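Looking after the Eren hands
Notes for the Hunard service talk, 11 November 2024

1. Cables first
Start with the cable runs. On our two-arm unit they run along each arm and hang a little below the grippers. Check the slack with the arms stretched out over the table, then again with both hands closed on something soft. We use grapes. Look at every clip and tag before you move on.

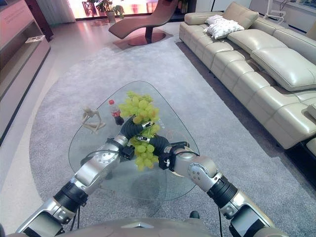
2. Fingers
Wipe the black tips with a damp cloth and let them dry. Move each joint by hand, power off – it should swing freely and not click. We log tip changes by cycle count. The last set came off at 2710 cycles, the one before at nearly 589, and that early one was my fault for overtightening the pivots.

Then the wrist camera. Clean the lens, bring the hand down to the fruit and see that the fingertips show up in the view.
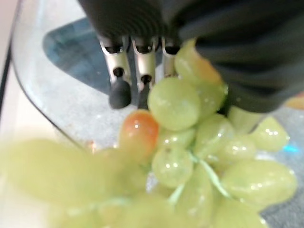
Nazma Mollah wrote from Gurnberg that 30 minutes is too short for all this, and that she does the pivots on a separate visit. Fair point. Give the pivots their own slot if the log is past 129 hours.

Take questions on spare tips.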